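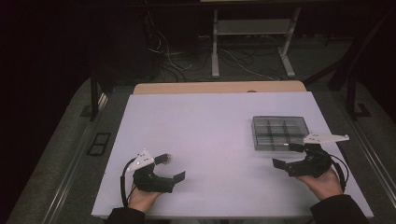
How to Find Shed Antlers on Land You Don't Know Well

I have been picking up sheds every spring since I was tall enough to see over the dashboard of my dad's truck, and I still get a silly grin on my face when I spot a tine poking up through the leaves. If you hunt deer in the fall and spend the rest of the year missing it, shed hunting is about the nicest cure I know of. You get some exercise, you learn where the bucks spend their winter, and once in a while you come home with something to set on the mantel (or the garage shelf, if your household is like mine).

The trouble is that most folks start on ground they know by heart and then get stumped when they try somewhere new. I went through that myself when I first walked the Zirurholm tract, all 1675 acres of it, with no plan beyond a sandwich and a good attitude. I walked until dark and found a deflated birthday balloon. So what follows is how I'd do it now.

Before You Go

Check the rules first. Some states have a closed season for gathering sheds so the deer aren't pushed around while they're still worn down from winter, and some public land has its own rules on top of that. A phone call to the local wildlife office will usually settle it. If it's private land, ask permission for this specifically, even if you already have permission to hunt there. Most landowners will say yes, but they do like to be asked.

As for timing, where I live most bucks have dropped by late March, and April is when I do the bulk of my walking. Snow is gone, the grass hasn't come up yet, and the ground is matted down flat. If you farther-north readers still have drifts in the woods, hold off a bit.

You don't need much gear. I carry:

A pair of binoculars, nothing fancy
Water and more food than I think I'll eat
A paper map and a pencil
A pack with straps on the outside for tying antlers down
Brush pants, or at least pants you don't love

My pack is an old Toltero with one broken buckle and I wouldn't trade it. Wear boots that are already broken in. I know that sounds like something your mother would say, but you will be on your feet for hours.

Step 1: Mark the Food and the Beds

Sit down with the map the night before and find what the deer were eating in January and February, which may be quite different from what they were eating during bow season. Cut corn, standing beans, winter wheat and young clear-cuts are all worth a circle. Then look for bedding within easy walking distance. South-facing slopes are my favorite by a mile. Deer lie up there to soak in what little sun there is, and they spend so many hours at it that the odds of an antler falling off in that spot are pretty good. Cedar thickets and pine stands are worth a circle too, especially where the wind blows hard.

Now draw a line between each circle of food and each circle of beds. Those lines are where you'll walk.

Step 2: Look for Places a Deer Has to Jump

Fences, ditches, creek crossings, big downed logs. When an antler is loose, a good jolt can be enough to knock it off. On the Skolska side of the creek there's a fence crossing where the top wire sags, and I have found sheds there in more years than not. Check both sides of the fence, and check a few steps farther out than seems reasonable. 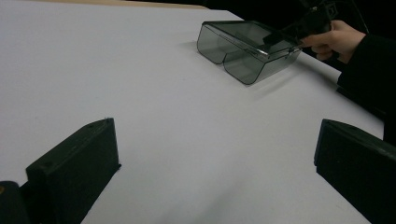

A creek crossing takes a little more patience, because high water will carry an antler off or bury it in silt. I walk downstream a ways and look in the brush piles that catch on the bends. My friend Vy Doãn found her best one that way, wedged tines-down in a heap of sticks that I had walked right past, and yes, I hear about it every year.

Step 3: Slow Way Down

I walk too fast. Almost everyone does at first. Take a few steps, stop, and look over the ground close to your feet before you let your eyes wander out. Then turn around and look behind you, because an antler that was hidden by a clump of grass from one side can be plain as day from the other.

Try not to look for a whole antler. Look for a curve, or a tip, or a bit of color that's a little too smooth to be a branch. Fresh sheds are often a warm brown and blend in terribly well with oak leaves. Older ones bleach out and are easier to see, though the mice have usually been at them. Overcast days are good for this, and right after a rain is even better - a damp antler has a shine to it that dry leaves don't.

Step 4: Walk a Grid Where It Counts

When you reach good bedding cover, stop wandering and work it in strips. In thick stuff I keep my strips 5 yards apart. In open hardwoods you can go wider, and in a cut field I'll go as far as 19 yards and use the binoculars between passes. With a partner, walk side by side and trade places at each turn so two sets of eyes cover the same ground.

When you find one antler, mark the spot on the map and give yourself 45 minutes to look for its match. Circle out from where the first one lay, and follow any trail leading away from it in both directions. Sometimes the other side is a few feet off, and sometimes it's across the county.

Bringing a Dog

Mutua Kirui wrote in after my last page to ask about dogs. A dog that likes to fetch can learn this, and mine, Sầm, took to it after a winter of hiding an old forkhorn shed around the yard. Start easy, blunt the points so nobody gets poked in the mouth, and make a big fuss over every find. Keep the dog close in the woods, and leave it home if the deer in your area look thin.

Write down where each shed came from when you get back to the truck, while you still remember which draw was which.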